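Coroner's Service Notice: Changes to the Release of Records in the Britley District

The Britley District Coroner's Service has revised the procedure by which families may request copies of post-mortem reports, witness statements and recordings of public hearings. The revised procedure takes effect on 2026-04-24 and applies to all requests received from that date.

Requests were previously accepted at both the Britley and Tolentino offices, and each office kept its own register. A review completed in February found that 198 of the 349 requests received over the review period had been entered in both registers, which led to duplicate correspondence and, in several instances, to a family being sent the same form twice. All requests will now be entered in a single register held at Britley. The Tolentino counter will continue to accept forms and will forward them on the same working day.

Next of kin are not charged for the first copy of a post-mortem report. Insurers, attorneys and other interested parties must submit a written application stating their connection to the deceased and the purpose for which the record is required. Applications that do not state a purpose will be returned.

Where an inquest remains open, records will be released only with the written consent of the presiding coroner. Families who have been notified of a hearing date may ask for disclosure in advance of that hearing, and should do so in writing.
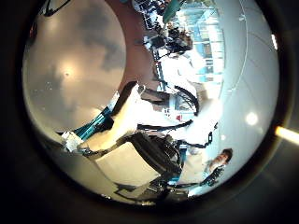
The transfer of older paper files from the Plurnthorpe annex is continuing. A total of 2,028 files have been indexed to date, and those relating to closed inquests may be consulted by appointment in Reading Room 2. Files that have not yet been indexed can still be requested, although applicants should allow additional time for a reply.

Forms are available at either public counter and at the Prorkard courthouse information desk. Requests already submitted under the former procedure do not need to be sent again.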